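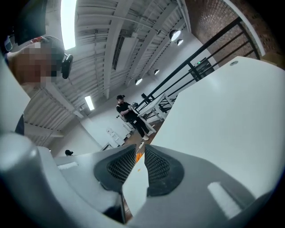 Figure 5. White board with a small round hole near its top edge.

3.2 Surface finish and reported glare

Respondents in the Penry and Stedstead offices rated their work surfaces in March, using the scale set out by Kleinschmidt and Dimitriou. Of the 1,247 forms returned, those from staff seated at white surfaces showed the highest glare scores, chiefly in the late afternoon. Scores for darker finishes were lower at both sites – though the gap was small in rooms with north-facing windows. Desk age had no clear effect. Lighting was held at 500 lux during the second round, and the order of the finishes did not change. Kos and Stojanović report a similar order for reading rooms, where visitors stayed for shorter periods.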